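We use cookies to remember your settings and to count visits. By continuing to read you accept this. Accept | Manage preferences

15 May 2018

Cellar readings first. The north wall is drier than in March at every point except the two lowest by the coal hatch, which have not moved. Same meter, same pins, same pencil crosses on the plaster, so I take the difference as real. The meter is set up for timber and the figures on masonry are only good for comparison with each other. Alasdair Baird reminded me of this again by email. He is right and I have put a note inside the front cover of the logbook so that I stop quoting them to people as percentages.

Ran the Fosent dehumidifier with the door taped. The tank switch tripped after 272 minutes. On the previous run it tripped sooner with the cellar door only pulled to, so part of what I was collecting then came down from the hall. Emptied the tank, cleaned the filter, put the drain hose on. The hose has a slight rise where it passes over the old sill and water sits in it. I will either pack the machine up on blocks or cut a notch. Blocks are easier to undo.

Heather Tosh came to look at the coal hatch. She thinks the frame was bedded in cement at some point, over the original lime, and that rain running down the outside gets behind it and has no way out. She raked a short length with a screwdriver and the material behind was dark and soft. She does not want to take the frame out until the weather is settled, and she wants the ground outside lowered first. The soil there is above the inside floor level. I had measured that last fall and written it down without drawing the obvious conclusion.

Order for the work as we left it:

Lower the soil along the north wall, starting at the downspout.
Check the downspout shoe for cracks.
Rake out cement at the hatch, leave open under a board.
Repoint in lime when the readings stop falling.

Lime from Farquharson is up to 3 weeks out. I placed the order anyway. They asked whether I wanted the coarse or the medium sand and I said medium, then called back and changed it to coarse after looking at a lump of the old mortar under the hand lens. The grains in the old stuff are large and there are bits of shell in it. Somebody got it from a beach.

Upstairs is on hold until the cellar is sorted out, apart from deciding things. The kitchen floor joists sit directly over the wet end and I will not have anything heavy put on them before Beathag Lindsay has checked the bearing ends. Stone counters are heavy. Shakuntala Bansal's view is that we should pick the stone now and argue about the joists later. 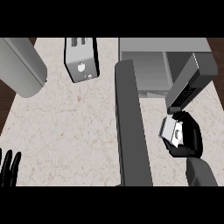 Pale marble counter with pinkish-tan veining, seen from above. Computer rendering.

I have no strong opinion on the color. My question about marble is what it does with lemon juice, and the answer is that it etches, with or without sealer, because sealer deals with stains and an etch is the acid taking the polish off. Shakuntala knows this and says she would rather have the marks. Fine. The weight is a separate matter and goes to Beathag with the joist sizes.

Joist sizes, for that purpose: I pulled the two loose boards by the pantry door and got a tape in. The depth is consistent. The width is not, and one joist has bark on its lower corner. No frass, no soft spots that I could find with an awl, but I could only reach the middle of the span and the ends are what matter. To see those I need to come at them from below, past the heating pipes, with the mirror on a stick. Did not get to it today.

Pump: the replacement float switch from Dronden arrived with the wrong connector. The old one uses a piggyback plug and this one has bare leads. I could join them in a box, but I do not want a joint at that height in a cellar that has had water in it, so the switch goes back. Return postage is on me. In the meantime the old switch works if the cable is tied shorter. I poured in water from a bucket until it cut in, let it cut out, and repeated that until I trusted it.

The rain gauge was dry again. The rod at the bottom of the sump reads lower than yesterday. I have 129 entries in the sump column now and should plot them against the rain column before adding any more theories. My present theory is that the level follows the rain with a lag, and the lag gets shorter when the ground is already wet. Alasdair thinks there is an old field drain running toward Woltiditz that gives up when it fills. A plot might separate the two.

Driss Ragab wants 500 for the digging, including hauling the soil away. Accepted. He needs the gate off its hinges to get the small digger through. The lower hinge pin is rusted solid. Put penetrating oil on it at noon and again after supper — no movement yet.

Remaining for tomorrow: blocks under the dehumidifier, parcel back to Dronden, mirror, more oil on the hinge.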